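Account and Remote Access Checklist, With Comments

28 March 2020
By Ximena Serrano

We ran this list against the Workotside office network after the move to home working. It covers 230 user accounts, the VPN, and the shared machines at the Karaca building. Each item has a result and a comment. Open items go to Kam-wah Leung.

1. Multi-factor login on all remote accounts
Result: Partly done.
Comment: 196 of 230 accounts have it turned on. The rest are mostly shift staff without a work phone. They can use a hardware key from the front desk. Do not let anyone switch to text message codes in the meantime.

2. VPN server patched to current release
Result: Pass.
Comment: Patched and restarted. The old admin page was still reachable from outside, so we closed it. Check again after every update, as the setting went back to default once.

3. Accounts of former staff closed
Result: Fail.
Comment: Three accounts were still live, one with access to payroll files. All are disabled now. HR sends the leavers list monthly and that is too slow. Ask for it the same day.

4. Shared passwords
Result: Fail.
Comment: The scanner login is on a label under the lid. Change it and put the new one in the password manager.
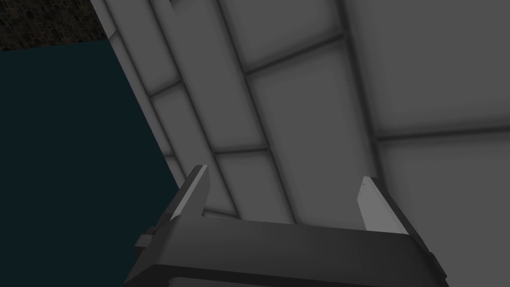 5. Backups kept off the main network
Result: Pass with comment.
Comment: The nightly copy goes to Drumero and a second copy is taken offline. We restored 100 files as a test and all of them opened. Nobody had written down the restore steps — Hafþór Ketilsson did it from memory. Write them down before the next check.

6. Mail filtering and phishing reports
Result: Pass.
Comment: The report button works on the web version and on phones. Staff should use it even for mail they have already deleted.

7. Logs
Result: Open.
Comment: Login logs are kept, but the firewall logs overwrite themselves too soon to be of use after a break-in. More storage is on order. Failed logins from outside the country should raise an alert, and at present they don't.

8. Contact sheet for incidents
Result: Pass with comment.
Comment: Home numbers added. Keep a printed copy, as the online one can't be reached if the network is down.

Items 1, 3, 4 and 7 will be checked again in April.

Related
Setting Up a Hardware Key
Clusine Password Manager: First Steps
What to Do With a Suspicious Attachment

Comments

Nermin Çetinkaya
Does item 1 cover contractors? We have a few on the old login page.

Kam-wah Leung
Yes, they are in the 230. Send me the names and I'll move them over.

Zübeyde Çetinkaya
The scanner label is gone. New password is in Clusine under "Office".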